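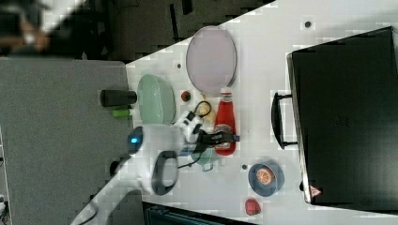

Current bench, arm over the cable, plate and mug to the right of the basket.

Budgeting for a second tabletop arm: what have I left out?

Natsumi Katayama
We run one arm on a white table with mixed household items: tray, basket, ketchup bottle, mug, plate, a cable with a plug. I have to put in a request for a second station by Thursday and the ceiling is fixed before the next round in February. The arm itself is quoted separately and already agreed, so please ignore it. What I need is the cost of everything else.

My list so far, in pounds:
Table and mounting plate: 398
Gripper spares (Kinell fingertips, two sets): 102
Objects and replacements for the year: 200

The supplier, Prallis, also offers a transport case and a support plan together for 1,390. The station will move between two rooms on the same floor, perhaps twice a year. Is the bundle worth having, and is there a line I have missed?

Masanobu Oda
Ask Prallis to split the bundle. A case and a support plan have nothing to do with each other and you can't compare a joint price with anybody else's. For two moves a year on one floor I would use a trolley and the original packaging, provided you kept it. Support is a different matter. Check the response time, whether a loan unit is included, and who pays carriage. If the plan only covers telephone help, leave it out.

Missing lines as I see them:
Emergency stop, if not supplied with the arm.
Cable management. Your supply lead needs a fixed route off the table, with strain relief at the base. Cheap, but it should be on the form.
Somewhere to put the case. Ours is large and black like yours, and it takes up most of the right-hand end of a table if it has no shelf. Bench area is part of the cost.
Calibration time after each move. We allow half a day.

Your figure for objects looks adequate for plastic food and crockery. Cables are the exception. If the plug and lead are going to be gripped all day, buy several of the same type at once – a different stiffness will change your results.

Tatsuya Hosoda
just get the bundle, we did and it was fine

Socorro Tamayo
Agree with Masanobu on splitting the quote. One correction on spares: two sets of fingertips is low if both stations use the same part. We order four and keep them in one drawer. Check as well that the new gripper takes the same fitting as the old one. Hirose changed theirs between our first and second order and the adaptor took six weeks to arrive.

I would also measure the table before ordering another. If the present one has holes in the top, note where they are and ask for the same pattern, or your object positions will not carry over from one station to the other.

Natsumi Katayama
Thank you. Prallis have agreed to quote the case and the plan separately. I have added cable management, a shelf and two more sets of fingertips. The emergency stop comes with the arm.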